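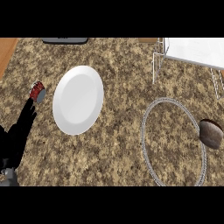
Chapter 6
Casting the Unknown Lead

I love a good casting story, and the one behind Pranari is my favorite – so let's start there! Hortensia Usuga had never been in a movie when she read for the part. The director, Leonie Doolan, had already heard 308 other actors, and the studio wanted a star. Doolan held out for 13 weeks. In this chapter we'll look at how she won that fight, what it cost her (a lot, sadly), and why casting shapes a script long before anyone shoots a page of it.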